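Home Datasets Docs Changelog About

# Nidwood Charity Shop Prices

Last updated: April
By the Nidwood maintainers

We use cookies to remember that you dislike cookies. Accept / Settings

## What this is

Nidwood is a table of second-hand clothing prices, copied by hand from paper tags in the charity shops of Faltach and Lumach. It has 809 rows, one per garment. An earlier release had 1000, until we found that one contributor had recorded the same rail of cardigans on several visits, each time with fresh enthusiasm.

## Files

- `prices.csv` — the main table
- `shops.csv` — shop codes and the town each one is in
- `notes.txt` — grievances, mostly about handwriting

## Columns

`garment` is free text, lightly tidied. "Jumper", "sweater" and "pullover" have been merged into "jumper" after a long argument. "Gilet" and "body warmer" remain separate and the argument remains open.

`price_pence` is the price on the tag. Where a tag had been crossed out and rewritten we took the lowest legible figure. Haggling is not recorded.

`size` is whatever the label claimed. 766 rows have one. The rest are blank, the label having been snipped out by someone with an itchy neck.

`hanger` is `wood`, `plastic`, `wire` or `none`. It was added at the request of a user who believed that wooden hangers push the price up. The effect is there for coats and vanishes for everything else.
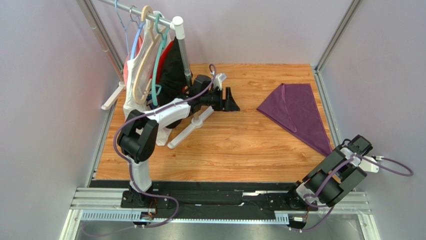

*Hanger types: plastic at far left, wooden in the middle.*

## Known problems

Shoes are missing. Innes, the town between the other two, is also missing, its only shop having closed for a refit the week we started. Roughly 200 rows come from half-price sales and are marked `sale = 1`; leave them out before you announce that the cost of trousers has collapsed.

Children's school uniform is filed under `uniform` in Faltach and under `misc` in Lumach. Fixing this is on the list, and has been for three versions.

## Licence

CC BY 4.0. Corrections are welcome as pull requests. Please open an issue first if it concerns gilets.

Get the newsletter — it comes out when we remember. Subscribe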